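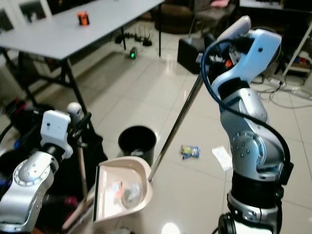
Nazanin thinks 70 seconds for one dustpan is a joke and wants to know why we don't just buy a vacuum. Fair! But a vacuum won't empty itself into a bin, and I want both arms busy (pan in one, broom in the other).

October, after lunch. 11 tries on wrappers and paper scraps, 3 thrown out for a loose broom clamp. Flat paper is still the worst, it slides under the lip. Tiles are slick too. Would I let it do the Narnley kitchen yet? Nope. Ask me after the new wrist tuning.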